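4. Unpacking groceries: what to expect

Read this section before you give the Fandar cell its first household chore. Unpacking a basket is still slow work for a machine. A person will beat it every time.

1. Place the basket at the back left of the work surface.
2. Fold the handle back across the rim.
3. Check that both arms can reach the middle of the surface.
4. Select Unpack and press Start.
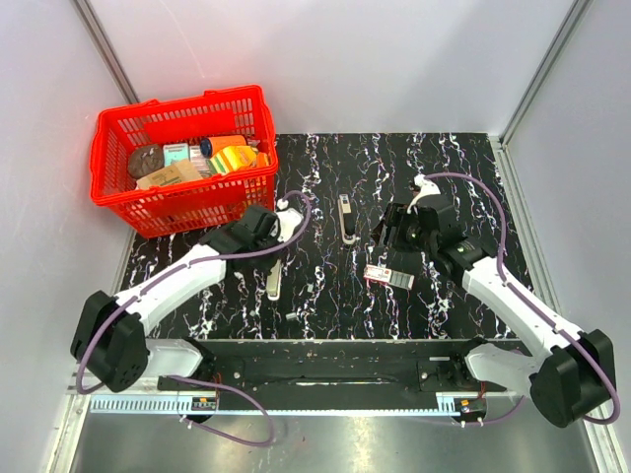
Boxes with flat sides are the easiest items. Cans lying on their side take longer, and clear packaging is often missed — take it out by hand if the arm fails twice.

Note: In our trials the cell cleared 41 baskets out of 60 without help.

Caution: Keep hands off the surface while the arms are moving. Stop the cell before you reach in.

5. Inspect the cables every 2,000 cycles.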